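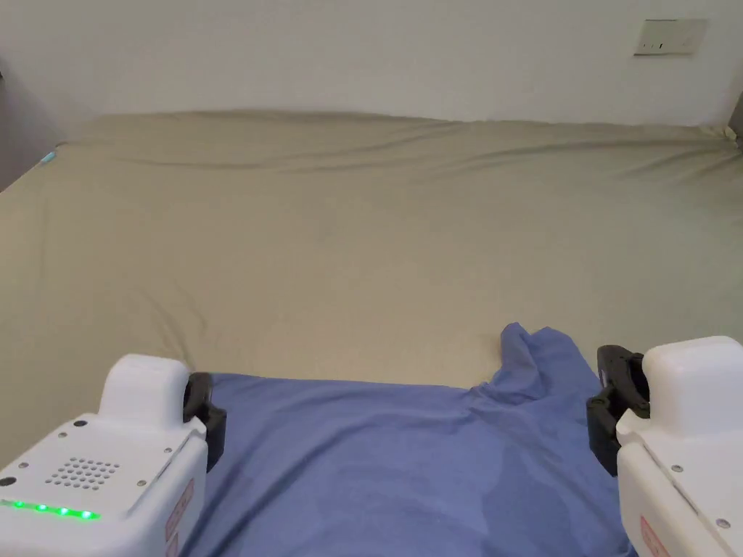

Momik fitted sheet in khaki beige, on the bed. Blue fabric not included.

Momik Fitted Sheet
Item number 2402
Sold by Rekora Home Textiles

Momik is our everyday fitted sheet for people who want a calm color in the bedroom and do not want to fight with the corners each time they change the bed. Khaki beige is the color we sell the most. It goes well with a white wall, and it is a good base if your blankets and covers are blue, gray or dark green.

The sheet is woven from combed cotton. In the first days it feels a little firm. After a few washes it becomes softer, and it stays that way. Customers who come from very smooth sateen sheets sometimes find Momik too dry to the touch, so if you like a shiny sheet, please look at our Bratu series instead.

Fit

Elastic goes all the way around the sheet and not only at the corners. The pocket is made for mattresses up to 12 inches deep. With a thin topper it still fits, if the mattress and the topper together stay within this depth. For a mattress under 8 inches we do not recommend Momik – there will be too much fabric under the bed side and the top will not stay flat.

Please measure the mattress without the old sheet and without the protector. Many returns come to us only for this reason.

Sizes

Twin
Full
Queen
King

Twin XL was available until last year and is now sold out. We plan to have it again in November, in khaki beige and white.

How to put it on

Find the short side first. The care label is sewn at the foot end, on the inside of the elastic, always on the left corner. Put on the two corners at the head, then pull the sheet toward the foot and put on the last two. Smooth the top with your flat hand from the middle to the sides. If one corner jumps off, the sheet is usually turned the wrong way.

Washing

Wash warm with similar colors. Before the first use we ask you to wash it alone, as khaki beige can give a little color to white things. Close zippers on other pieces in the same load. Tumble dry low, or hang it over two lines so that the elastic does not carry the whole weight. Ironing is possible on medium heat, but most people leave it.

Do not use bleach. It makes yellow spots on this color and we cannot accept such sheets back.

What is in the package

One fitted sheet, folded, in a cotton bag with a drawstring. The flat sheet and the pillowcases are sold separately under the same name and come from the same dye lot when you order them together. Write "same lot" in the order notes if you buy more than one size.

Goes together with

Bredadis mattress protector, with the same pocket depth
Bratu pillowcase in ivory
Momik flat sheet in khaki beige

Durability

The elastic was stretched 3000 times in our own workroom and kept its shape. The fabric can become thinner where the heels rest, as with every cotton sheet. Turning the sheet head to foot at each wash helps against this.

Returns

Unwashed sheets can be sent back in the original bag. For a fault in the seam or elastic, send us a photo of the place and of the care label, and we will replace the sheet.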